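Siter gripper package for computer refurbishing benches

The Siter package is made for workshops which take apart desktop towers and want to plan a first robot station. It comes with the two-finger gripper, the wrist camera, the mounting flange and 17 spare screws.

Price: $1308 for the package, flange included. Spare finger set: $290. The arm is not included, so please put it in your budget separately.

Drive bay work in a desktop tower

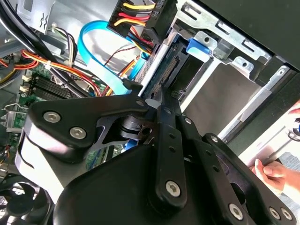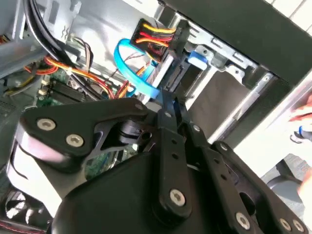
Before you order, measure the opening of your most narrow case and send us the number. We also recommend to reserve one bench for the robot only, with space for a person on one side. For installation and training, most customers should plan about 2000 dollars more in the first year.

Orders received by Friday noon are packed the same afternoon. For a written quote in your organisation's name, ask for Elfriede Tanner. Rupert Kälin answers questions on flanges for other arms.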